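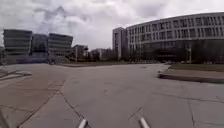
Curved multi-story building beside an open paved area, overcast sky

Bathroom Ventilation in Existing Homes: Speaker Notes
Session 7, Friday, 30 minutes including questions

Slide 1. Opening

Good morning, and welcome. This session concerns the selection and installation of exhaust fans in bathrooms that are already built and in use. New construction is covered in a separate session. Please hold questions until the end, except where a term is unclear.

Slide 2. Why the subject was chosen

The Druvetti Home Improvement Institute reviewed 284 bathroom remodels completed by its member contractors. In 31 of them, the owner later reported peeling paint, swollen trim or mildew on the ceiling. Most of those bathrooms had a fan. The fault lay in how the fan was sized, ducted or used.

Pause here. Ask how many in the room have opened a ceiling and found a duct that ended in the attic.

Slide 3. Sizing the fan

Fan capacity is stated in cubic feet per minute. For a small bathroom with a standard ceiling, a common rule is one cubic foot per minute for each square foot of floor, with a minimum of fifty. Larger bathrooms are usually sized by fixture, with an allowance for each toilet, shower and tub. High ceilings call for a larger unit. Local code takes precedence over any rule given in this talk.

The rating on the box is measured under test conditions. A long duct with several bends will reduce it. Refer the audience to the Berner worksheet, page two, where duct length and elbows are entered before the fan is chosen.

Slide 4. Ducting

The duct must end outdoors. An attic, a crawl space or a soffit cavity is not an acceptable end point. Smooth rigid duct is preferred. Where flexible duct is used, it should be pulled tight and supported so that it does not sag, as water will collect in the low points.

Duct that passes through an unheated attic should be insulated along its full length. A slight downward slope toward the outside wall cap is recommended. Check that the damper in the cap opens freely -- paint and bird nests are the usual causes of a stuck one.

(Hand around the section of crushed duct. Ask that it be returned to the front table.)

Slide 5. Replacement air

A fan can only remove as much air as can enter the room. In a bathroom with a tight door and a thick mat on the floor, very little air comes in. An undercut of three quarters of an inch is usually enough. If the door cannot be trimmed, a transfer grille may be fitted.

Slide 6. Noise

Owners do not run fans that they find loud. Sound is rated in sones, and a lower number is quieter. A unit rated at one sone or less suits most homes. Mounting matters as well: a housing screwed firmly to the joists will make less noise than one held by drywall alone.

Slide 7. Controls

The fan should run during the shower and for at least twenty minutes afterward. A countdown timer is simple and low in cost. Humidity switches are convenient, although they need to be adjusted after installation and may run for long periods in humid summer weather. Mention the Erdem Street apartments, where timers were fitted in May and complaints about ceiling mildew fell over the following winter. Do not present this as a controlled study.

Slide 8. Electrical safety

A fan placed over a tub or shower must be listed for that location and protected by a ground fault circuit interrupter. Turn off power at the panel before removing an old unit, and test at the housing before touching any wire. Work that requires a permit should be done under one.

Slide 9. Care

Grilles should be washed and blower wheels vacuumed twice a year. The tissue test is useful for owners: with the fan on, a single sheet should hold against the grille. It shows that air is moving, but it does not measure how much. For a measurement, use a flow hood.

Slide 10. Questions and materials

Copies of the worksheet and the maintenance card are on the table by the door. Questions on heat recovery units should be held for the Funitz Room session, which begins at 2:00 p.m.

If time is short, omit Slide 6 and go directly to controls.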